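Pimside Table Top, Pale Wood

The Pimside is a table top sold by Draltero for desks, workbenches and kitchen tables. It comes without legs. The underside is pre-drilled for the Cleden frame, and most other frames can be fitted with wood screws.

The color is a light, creamy beige with fine, close grain. In places the grain opens into broader, slightly darker bands with soft curves. The pattern differs from one top to the next, and we can't match a particular piece. 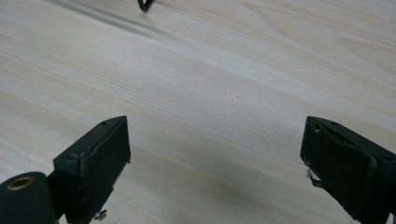 Size is 200 by 102 cm. Weight is about 38 kg, so plan on 2 people to carry it upstairs. Edges are lightly rounded on all four sides.

Wipe with a damp cloth and dry along the grain. Don't use scouring powder. Put a mat under hot dishes. 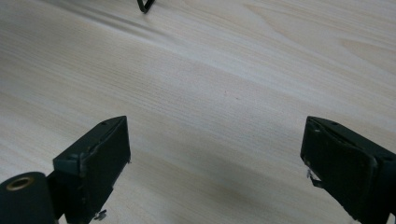 Orders placed before 9 a.m. leave the Þrastardóttir warehouse the same day. Returns are accepted if the top hasn't been drilled or cut. For other lengths, write to Vilhjálmur Ketilsson in the order office and include a sketch with measurements. Custom tops ordered now ship in May.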